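Pallow 기독유치원 보조교사 자격 기준 질문드립니다
학부모 게시판 > 유치원·초등 저학년

도토리맘
7월에 설명회 다녀왔습니다. 담임은 전부 유아교육 전공에 주 교사 자격증이 있다고 하는데, 보조교사는 자료에 이름과 좋아하는 성경 구절만 적혀 있고 학력이나 자격 얘기가 없습니다. 원래 이런가요? 내년에 만 4세 반에 보낼 생각입니다.

hanbyeol77
저희 애가 작년에 다녔어요. 보조교사는 자격증이 필수가 아닙니다. 채용하고 나서 원내 연수를 받는다고 들었습니다.

도토리맘
연수가 몇 시간인지 아시나요?

hanbyeol77
시간은 모르겠고 3일 과정이라고 했어요. 아동 안전, 응급처치, 그리고 하루는 담임 수업 참관.

Calvo거주
3일은 짧다고 봅니다. Praltness 쪽 유치원은 보조교사도 전문학사 이상만 뽑아요. 대신 등록비가 1000달러 더 비쌉니다. 저는 그 돈 내고 그쪽으로 보냈습니다.

느린걸음
학위 있다고 애를 잘 보는 건 아니던데요. 저희 반 보조였던 Lucía Ortuño 선생님은 전공이 회계였고, 아이가 제일 따랐습니다. 등원 때 우는 애들은 거의 그분이 데리고 들어갔어요.

Calvo거주
좋은 분이 계신 건 알겠습니다. 그래도 학부모가 기준을 미리 볼 수는 있어야죠. 성경 구절로는 알 수 있는 게 없습니다.

느린걸음
그건 동의합니다. 소개란에 경력 한 줄은 넣어 줬으면 해요. 구절도 저는 읽는 편이지만요.

도토리맘
원에 메일을 보내서 답을 받았습니다. 요약하면 이렇습니다.
보조교사 최소 요건은 고졸 이상, 신원조회 통과, 교회 추천서 1부.
채용 후 5년 안에 유아교육 과목을 이수해야 하고 학비는 원에서 일부 지원.
담임 없이 보조교사 혼자 반을 맡는 시간은 없음.
교사 소개 자료는 새 학기 전에 다시 만든다고 합니다. 메일로 요청하면 먼저 보내 준대요.

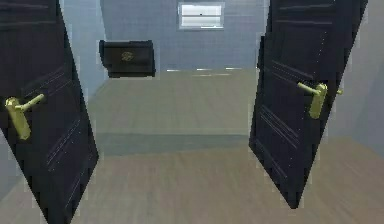
Estíbaliz Marín
5년은 너무 길어요. 그 전에 그만두는 분이 많으면 이수 규정이 있어도 소용이 없습니다. 보조교사 평균 근속이 얼마나 되는지도 물어보세요.

도토리맘
그 생각은 못 했네요. 다시 메일 보내겠습니다.

hanbyeol77
근속은 반마다 달라요. 저희 반은 학기 중에 한 번 바뀌었습니다. 바뀐다는 안내문은 2주 전에 왔고요.

gakley_dad
Gakley 캠퍼스도 같은 기준인가요? 거긴 담임 소개도 아직 안 올라와 있어서요.

도토리맘
캠퍼스별로 다른지는 안 물어봤어요. 같이 문의해 보고 답 오면 여기에 적겠습니다.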